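Property Valuation and Housing Markets
Notes for Week 6: Why the asking price and the selling price are different
Lecturer: Nadhirah Purba

Please read these notes before the seminar on Thursday. Bring a calculator.

1. Three prices for one house

A house has an asking price, a selling price and a valuation. The asking price is what the owner hopes to receive. The selling price is written in the contract. The valuation is the opinion of a trained person on a certain day, and the bank uses it to decide how much it will lend. Students often mix the second and the third in their homework, so please be careful with the words.

2. The discount

We call the difference between asking price and selling price the discount, and we write it as a percent of the asking price. If a seller asks 400,000 and receives 380,000, the discount is 5 percent. When the seller receives more than the asking price, the discount is negative. Keep the minus sign.

3. Time on the market

In our course data there are 1,052 sales from the district of Udora. We divide them in two groups: homes sold within 60 days and homes sold later. The second group has the bigger discount. Does a long waiting time cause a low price? We can not say so from this table. Maybe the asking price was too high from the first day, and this gave both the long wait and the big discount. Tahsin Sultana asked last year if we can remove this effect. We will try it in Week 8 with the first valuation as a control.

4. Homes and workplaces

Valuing a workplace is a different job than valuing a home. For a home, the valuer looks mostly at similar sales nearby. For a workshop or a small factory, the rent is usually more important, and the valuer must also decide what belongs to the building and what belongs to the tenant.

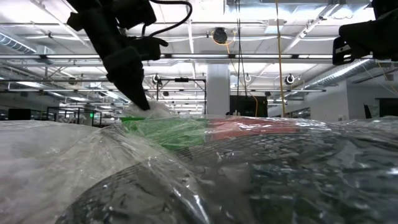
Fixtures are the part of the valuation where I see the most mistakes in student reports. A fixture is attached to the building and normally is sold together with it. Equipment of a tenant is normally not included, even if it is heavy or expensive. Machines, for example, may be worth a lot of money, but you should read the lease before you add one cent for them to the value of the property. The same is true for shelves, cold rooms and signs.

5. Homework

Choose 22 sales from the Udora file. Calculate the discount for each one, then the mean and the median. Explain in one paragraph why the two are different. Send your work to Yusri Sumampouw before the seminar of Week 7.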